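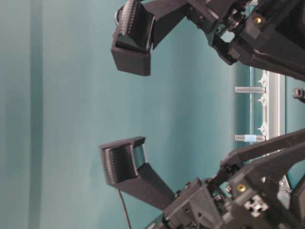
Olham Library Drops Late Fees, Asks Nicely for Its Books Back

12/21/19

The Olham town library will stop charging fines on overdue books in the new year, ending a system that brought in very little money and a great deal of muttering at the front desk.

Under the old rules, a late book cost its borrower 40 cents a day, with no upper limit. One reader on Votier Street, who asked to be left out of this, had reached a figure that would have bought the novel in hardcover, in paperback and on tape.

Renu Kaushik, the head librarian, said most people with large fines had handled the matter by never coming in again. "They kept the book and we kept the bill," she said. "I'm not sure who we thought was winning."

The town council approved the change on a vote of 8 to 5 – sorry, that was the parking meters. The library vote passed without debate, between an item on road salt and a long one on the Culurley bridge.

Old fines will be wiped at the same time. Anyone who keeps a book past its due date will get 2 polite reminders by mail, and after that a bill for the cost of a new copy, which goes away if the book comes home. DVDs follow the same rules, including the exercise ones.

The Agyeman branch tried the idea first, starting in May. Kaushik said 85 missing books have since come back there, among them a guide to getting organized and three copies of the same diet book. One arrived in the night drop inside a pillowcase, with a note that said only "Sorry, Mom."

The main library is open until noon on Christmas Eve. The coin box at the front desk will stay put and take donations, should anyone feel guilty.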